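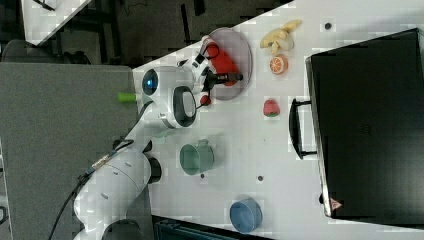

The House Rules

What small robot labs are learning from kitchens, woodshops and each other

The first thing you get at Gumede is a sheet of paper. It comes before the coffee and before the tour, and it fits on one side. I have now read it more times than I've read most novels, and I still think it's one of the best pieces of technical writing I've come across this year.

It is the bench sheet, the list of rules for working at a table with a robot arm on it. Gumede teaches arms to handle household things, mostly dishes and food, and for that it uses toy fruit, plastic cups and plates you could drop all day long. The stakes look small. The sheet treats them seriously anyway, and after two days of watching people follow it I came home wanting one for my garage.

I went there for a story on standards, a word that makes editors reach for the other pile. Stay with me! The big safety standards for industrial robots are long, careful and worth having. They cover how a machine has to stop, how fast it may move near a person and what has to be written down before anyone switches it on. What they can't cover is what to do with your jacket. That part gets worked out by the people who stand at the table, and a handful of places have begun to trade notes on it.

Rule one at Gumede is about the cable. Before a session you move the arm by hand, slowly, through the farthest reach you plan to use, and you watch the cable the whole way. It should never go tight. It should never end up under a link. If it does either, you fix the route and begin the check again from the start. The people I watched did this with the kind of attention you see in climbers looking over each other's knots, and they did it again after lunch even though the table hadn't been touched.

Rule two is the stop button, and it's blunt. One person holds the stop, and that person does nothing else. No notes, no phone, no handing over a strawberry. When the holder wants to scratch an itch, the session pauses. I was given the job for half an hour and found it surprisingly tiring – you are being paid to stare – so I was glad to learn that holders swap every 49 minutes. Why 49? A timer somebody bought years ago couldn't be set any higher, and the number stuck.

Then comes the part of the sheet I liked best, the section on objects. Every item that goes on the table has a line in a log. A toy orange half is a different entry from a whole orange, with its own notes on how it likes to be picked up. Cups are listed both upright and on their sides, because a cup lying down is a new problem for a gripper, with a rim facing you and a handle that may be anywhere. Loose items go where the arm can reach them without passing over a person's hands. When an object gets a crack or a sticky patch it's retired the same day, and the log says so.

Plates have a paragraph to themselves. A see-through plate can be hard for a camera to pick out against a pale table, and a shiny object sitting on it brings glare into the mix. The sheet asks you to try the lights in at least 2 positions before you blame the software. That advice came from Satum, a smaller outfit that shares its rules freely and borrows just as freely. Satum's own version has a line I copied into my notebook: "If it failed, leave it where it fell until it is written down." It's a wonderful rule. The temptation to tidy up after a bad grasp is enormous, and so much goes missing when you do.

Pristetti takes a stricter view. Its sheet runs to several pages and wants a clear floor for 180 centimeters on every side of the table, measured with tape, with bags and cases stored outside the line. Gumede thinks that's a fine rule for a large hall and a hopeless one for a room where people also eat lunch. Its own sheet asks only that nothing stand inside the arm's sweep and that the operator have a free path backward. I heard this argued over for most of an afternoon, with real warmth on both sides, and I couldn't tell you who's right. Both versions make you look at the floor.

The trading of sheets happens through Vikia, a shared library of working rules that any lab can read and add to. It has passed 200 entries. Some are a single sentence. One is a beautiful page and a half on how to label a spare gripper finger so that it never gets put on backward. Each entry has to say what went wrong to prompt it, and those little histories are the best reading in the place: pinched sleeves, a tipped cup of (real) tea, an arm that started from yesterday's position while everyone was expecting today's.

The entries also carry an expiration date, which I haven't seen anywhere else. After a year, somebody has to read the rule again and either sign it or strike it. Gumede struck four lines last time around. One of them had told people to unplug a lamp that no longer existed.

The next round of readings is in November, and the cable rule is up for renewal. There's a proposal to add a second check at the end of the day, with the arm powered down and the connectors looked at one by one. Pristetti is for it. Satum wants to know how long it takes.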